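Noemí Gallegos
September 21, 2021

Cutlery drawer day! I have been putting this off since we moved into the Bascombe Street flat and I'm weirdly excited about it. Thread as I go.

First job, everything out onto a tea towel. Forks from my nan, forks from uni, one fork from a plane (sorry). The drawer itself is 400 mm wide, so the tray I've been drooling over will fit with a bit of room down the side for the peeler.

Under the old tray: crumbs, a birthday candle, two rubber bands and the key to a bike lock I replaced years ago. Vacuumed the lot, wiped it out with warm water and a drop of vinegar, left it open to air while I had a cuppa.

Sorting rule for today — if it doesn't have at least one mate, it goes in the picnic tin. The picnic tin is now very full and very colourful and I love it.

Spoons are done. 21 teaspoons!! Where did they come from? We are a household of two and one of us drinks his coffee black.

On to knives. Butter knives at the front, sharp little ones in the slot with the cork bottom, steak knives at the back with all the handles facing me so I'm not grabbing the wrong end.

Serrated one, Royalstar on the blade, a few smudges on it. My favourite for tomatoes, goes through the skin like nothing else in the drawer.
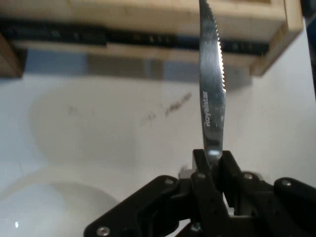

Marek: do you put the serrated ones through the dishwasher? Mine went dull in a year and I switched to washing them by hand.

By hand from now on, Marek, you've convinced me! Quick wash, then a dry with the good towel while they're still warm.

Last bit is the bottle opener and the tongs, which get their own spot beside the tray. Then it's the pantry — wish me luck, there are lentils in there older than the dog.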